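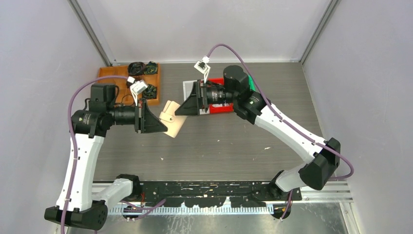 30/03/2024
By Danjuma Aliyu

Sorting small parts at the bench is a job we have been doing at Orkley since July, and this page collects what we have learned about the trays, the plates and the table itself. Guangming Xu picked most of the fittings, and I wrote the notes. Trays with raised edges, like the red one, are the ones we kept. A flat plate lets washers roll off, and we lost enough of them the first month to stop using plates for anything loose. The gray wood-grain top stays on all our benches. It hides scratches well, but small white specks still show up on it – the brush hangs on the hook by the door.

Trays. We bought 50 from Cimusach, and they stack well when empty. Red is for parts waiting to be checked. Please don't use red for finished parts, even when the other colors run out.

Flat pieces with a hole. These are easier to store on a peg than in a box. Keep the same side facing out, and put the bent ones in the return bin. The peg board is on shelf 2.

Bench tops. Wipe with a damp cloth at the end of the day. The Bridport cleaner left streaks on the darker tops, so we went back to plain water and a little dish soap.

Labels. Part 2482 has a new label and the old one should come off before the tray goes back on the shelf. There are 11 sheets left in the drawer – ask Guangming before ordering more.

This site uses cookies to remember your settings. By continuing to browse you accept our use of cookies. Accept | Manage preferences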